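Print | E-mail

The Dell from Coutinho had been lying open on its side since lunch. Kelly Leite read the work order again. Bay 6, memory, no rush.

"They want it back by March," said Eduardo Evangelista.

"Which March?"

He shrugged and went to find his coat.
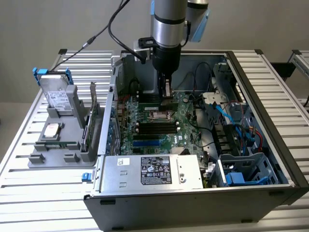
The Coutinho server, side panel off.

She thought of the payroll at Brinance, 376 names, all kept on a machine like it. Her father's had been one of them. 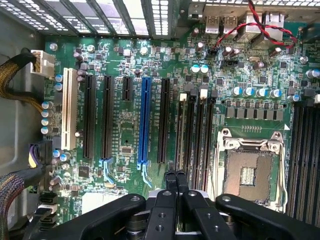
"Does the blue slot take memory?"

"Memory goes in the black rows near the processor. The blue one is for a card."

Eduardo wrote that down and turned off the radio.

Print | E-mail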